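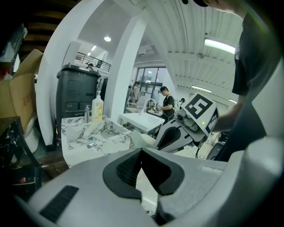
Meinung | Software & Steuerung

Startseite Themen Meinung Werkstatt Archiv Suche

Die Zeitstempel zuerst, das Modell danach

Von Vilhjálmur Ásgeirsdóttir

Seit einigen Jahren lese ich in beinahe jedem Bericht über lernende Roboter dieselbe Reihenfolge. Zuerst kommt das Modell, dann die Größe des Modells, dann ein Diagramm mit Erfolgsquoten, und ganz am Ende, oft im Anhang, ein Absatz über die Daten. In diesem Absatz steht, wie viele Vorführungen aufgenommen wurden. Wie die Software beschaffen war, die aus diesen Aufnahmen brauchbare Trajektorien gemacht hat, steht dort meistens nicht. Ich halte das für einen Fehler, und ich möchte erklären, warum.

Ich arbeite bei Kirnstead an der Auswertung von Vorführungen, die mit Handgreifern gemacht werden. Deutsch ist nicht meine Muttersprache, ich bitte also um Nachsicht, wenn ein Satz etwas steif gerät. Meine Arbeit beginnt dort, wo die Person mit dem Greifer ihre Arbeit beendet hat. Ich bekomme Videos, Zeitstempel und, wenn alles gut geht, eine Kalibrierung. Daraus soll eine Bewegung im Raum werden, mit Position, Orientierung und Öffnungsweite zu jedem Zeitpunkt.

Auf dem Papier ist das eine gelöste Aufgabe. Man sucht Merkmale im Bild, verfolgt sie, schätzt die Lage der Kamera und verbindet die Schätzungen zu einer glatten Bahn. Ein quadratischer Marker mit schwarzem Muster, oben auf dem Greifer befestigt, hilft dabei, ein Gerät aus der Sicht des anderen zu finden. Für einen Menschen sieht so ein Marker eindeutig aus. Für ein Programm ist er bei kleinem Bildausschnitt und schräger Lage leider zweideutig: Es gibt dann zwei Orientierungen, die fast gleich gut zu den vier gemessenen Ecken passen, und der Löser springt von der einen zur anderen.

Wer diesen Sprung einmal in einer Kurve gesehen hat, erkennt ihn immer wieder. Eine Hand dreht sich nicht innerhalb eines einzelnen Bildes um einen halben rechten Winkel. Im Trainingsdatensatz aber steht, sie habe es getan, und das Modell glaubt, was im Datensatz steht.

Im Mai haben wir eine Sammlung mit dem internen Namen Dotia vollständig neu ausgewertet. Sie enthielt 1.642 Vorführungen. Nach der ersten, ziemlich großzügigen Prüfung galten 1.142 davon als brauchbar. Dann schrieb meine Kollegin Jarrah Paewai einen zweiten Filter, der nur eine einzige Frage stellte: Stimmen die Zeitstempel der beiden Greifer über die ganze Aufnahme hinweg überein? Übrig blieben 995. Das Modell, das wir mit diesen 995 trainierten, machte am Tisch einen ruhigeren Eindruck als sein Vorgänger mit den 1.142. Ich sage bewusst »Eindruck«. Wir haben den Vergleich nicht oft genug wiederholt, um eine Prozentzahl daneben zu schreiben, und ich misstraue den Kollegen, die es nach so wenigen Wiederholungen trotzdem tun.

Interessanter finde ich, was die Diskussion danach auslöste. Der Wunsch im Haus war, wieder über die runde Zahl 1.000 zu kommen, weil man sie leichter vorzeigen kann. Es fehlten fünf. Man schlug vor, die Toleranz des Filters ein wenig zu lockern. Jarrah hat sich geweigert, und ich habe ihr recht gegeben. Ein Schwellenwert, den man wegen einer schönen Zahl verschiebt, ist kein Schwellenwert mehr.

Es gibt gegen meine Haltung einen ernsthaften Einwand. Er lautet: Große Modelle vertragen Rauschen, und wer genügend Daten hat, braucht nicht so sauber zu sein. Für Texte mag das in gewissem Maß stimmen. Bei Bewegungen überzeugt es mich nur zum Teil. Zufälliges Rauschen mittelt sich heraus, damit bin ich einverstanden. Ein Versatz zwischen Bild und Greiferöffnung ist jedoch kein Zufall. Er zeigt bei jeder Aufnahme desselben Geräts in dieselbe Richtung. Das Modell lernt dann sehr zuverlässig, die Finger zu früh zu schließen, und mit mehr Daten lernt es dasselbe noch zuverlässiger.

Ein zweiter Einwand kommt von der Planungsseite. Dort sagt man mir, eine gute Regelung könne solche Fehler zur Laufzeit auffangen. Auch das ist nicht falsch. Unser Regler, wir nennen ihn Corkus, begrenzt Geschwindigkeit und Beschleunigung und glättet, was aus dem Netz kommt. Aber er glättet blind. Er kann nicht wissen, ob eine schnelle Drehung gewollt war oder aus einem umgeklappten Marker stammt. Wird er streng eingestellt, so verliert der Roboter die zügigen Bewegungen, die wir ihm mit Mühe vorgemacht haben. Wird er locker eingestellt, kommen die Fehler durch. Man bezahlt also an einer späteren Stelle für etwas, was an der früheren billiger gewesen wäre.

Mein Vorschlag ist bescheiden. Die Werkzeuge der Datenaufbereitung sollen dieselbe Aufmerksamkeit bekommen wie das Training. Sie sollen Versionen haben, Tests und eine Person, die dafür zuständig ist. Bei uns liefen die Skripte lange in einem Ordner, in dem drei Dateien fast gleich hießen, und ich könnte heute nicht mehr sagen, welche davon für die frühen Sammlungen benutzt wurde. Das ist mir peinlich, aber ich vermute, dass viele Leserinnen und Leser diesen Ordner aus eigener Erfahrung kennen.

Außerdem wünsche ich mir, dass verworfene Aufnahmen nicht gelöscht, sondern mit Begründung abgelegt werden. In der Bibliothek Kołodziej, mit der wir unsere Läufe verwalten, gibt es dafür inzwischen ein Pflichtfeld. Anfangs schrieben alle nur »schlecht« hinein. Jetzt steht dort zum Beispiel »Marker während des Griffs verdeckt« oder »Uhr nach Neustart nicht abgeglichen«, und mit solchen Sätzen kann man am nächsten Morgen etwas anfangen. Aus der zweiten Begründung ist eine Prüfung entstanden, die vor jeder Aufnahme läuft und bei falscher Uhr den Start verweigert. Beliebt ist sie nicht.

In Veröffentlichungen würde mir für den Anfang eine kleine Tabelle genügen: aufgenommen, verworfen, aus welchem Grund, mit welcher Version des Filters. Als Gutachter würde ich sie verlangen, noch bevor ich die Erfolgsquoten lese. Unsere eigene Tabelle zu Dotia ist noch nicht fertig, bei einem Teil der frühen Aufnahmen fehlt der Grund, und Jarrah geht sie zurzeit einzeln durch.

Geteilt: 38 | Kommentare: 12

Kontakt Impressum Datenschutz Nach oben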